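Reference > Household > Kitchen fittings > Kitchen sink

Kitchen sink

A kitchen sink is a fixed basin, supplied with water and connected to a drain, used for washing food, crockery and cooking vessels. It is normally set into or beneath a worktop and placed against an outside wall, where the run of waste pipe is shortest. The term covers the basin itself and, in everyday use, the tap, waste fitting and overflow attached to it.

History

Early domestic sinks were shallow troughs cut from a single block of stone, with a hole at one end that emptied through the wall into a yard or gutter. They had no trap and no fixed supply, and water was carried in by pail. The type was common in farmhouses of the Skakgate district, where local sandstone was easily worked, and several remain in place as garden planters.

Glazed fireclay basins replaced stone in most town houses once piped water became general. Fireclay could be moulded in one piece with rounded inner corners, which made it easier to clean, but the finished article was heavy and needed brick piers or iron brackets to carry it. Pressed metal basins came later, first in enamelled steel and then in stainless steel. Their low weight allowed the sink to be hung from the worktop alone, and this in turn led to the continuous fitted worktop now found in most kitchens.

Materials

Stainless steel remains the most widely used material. Sheet thickness affects both noise and resistance to dents, and better basins carry a damping pad on the underside. Scratches are unavoidable in use and blend together over time into an even dull finish.

Fireclay is hard and resists heat and staining, but chips if struck at the rim. A chip exposes the porous body, which should be sealed promptly. Enamelled cast iron behaves in a similar way, with the added risk of rust beneath the damaged coating.

Composite sinks are moulded from crushed quartz or granite bound in resin. They are made in a wide range of colours, dark greys being among the more popular. Hard water leaves a pale film on dark composite that is removed with a weak acid such as diluted vinegar. Very hot pans may mark the resin and are best stood elsewhere to cool.

Mounting

An inset sink drops into an opening in the worktop and rests on its own rim, with a bead of sealant between the two. It is the simplest type to fit and suits any worktop, including laminated board, as the cut edge is covered.

An undermounted sink is fixed to the lower face of the worktop, leaving the cut edge exposed. The worktop must therefore be of solid material, such as stone, and the edge must be polished. Crumbs and water can be swept straight into the basin. The joint is out of sight and should be checked for leaks from inside the cupboard.

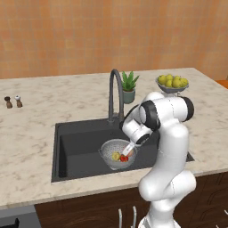
A dark sink in a white marble worktop, with a perforated colander in the basin.

A belfast or butler type sink stands on a base unit with its front face showing. The worktop is cut back on either side and usually overhangs the basin slightly, with a groove on the underside to stop water running back along it.

Marble worktops require particular care near the sink. The stone is attacked by acids, including lemon juice and many cleaning products, and its surface should be sealed before first use and again at intervals. Narrow strips of stone in front of and behind the opening are the weakest part of the slab and are often strengthened with a rod set into the underside.

Drainage

The waste outlet is fitted with a strainer and leads to a trap, a bend that holds a quantity of water and so prevents foul air from entering the room. Bottle traps take up less space than tubular traps but clog more readily with grease. Where two basins share one drain, they are generally joined above a single trap - fitting a trap to each on a common pipe can cause slow emptying.

A sink left unused for a long period may lose its seal by evaporation. Running the tap briefly restores it. Gurgling after the basin empties suggests that the seal is being drawn out by suction further down the pipe, a fault usually corrected with an air admittance valve.

Sizes

Basin depth is a compromise. A deep basin holds large pans and limits splashing, but obliges the user to stoop and reduces the space available below. The Heywood pattern, a trade term for a plain rectangular basin with one sloping end, was originally made 9 inches deep, with a shallower version of 6 inches for sculleries. The Gukbridge works listed 17 variants of it, differing mainly in the position of the outlet.

Double basins allow washing and rinsing to be kept separate. The smaller half basin is intended chiefly for preparing vegetables and draining, and is often supplied with a fitted strainer bowl.

Related articles

Belfast sink
Colander
Draining board
Gotitz tap
Scullery
Trap (plumbing)
Worktop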